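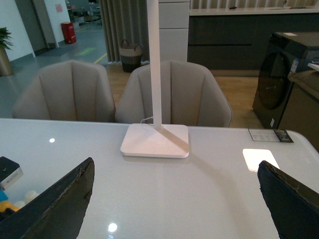 Chapter 7
Working Rules for Robots in Shared Rooms

A rule for a robot is only useful if the person standing next to the machine can apply it. Much of the written guidance on automation was drafted for fenced cells, where the floor is bare and every part arrives in the same position. Rooms used by people are harder. A glossy white table throws back the ceiling lights as small bright spots, and a lamp may stand in the middle of it with a thin cable coming out from behind the base. Chairs stand close by. The two fingers of the gripper have to work among all of this, and the rules must cover the cable and the reflections as well as the lamp.

This chapter deals with the checks made before, during and after a task. We use the Kurnen site rules as our main text. They were first issued in April with 148 clauses, and the edition followed in this book is the one dated Dec 9, 2021. Students do not need to learn them all. Section 2 covers the 11 clauses that apply to gripping and lifting, including finger wear, grip force and what to do with an object that is still plugged in.

Aidan Mac an tSaoi, who edited the rules, sorted them by who must act – the operator, the site lead or the supplier. We keep his order. Before reading on, write down who in your own workplace or lab has the authority to stop a robot, and how that person would do it.

7.1 Clearing and checking the work area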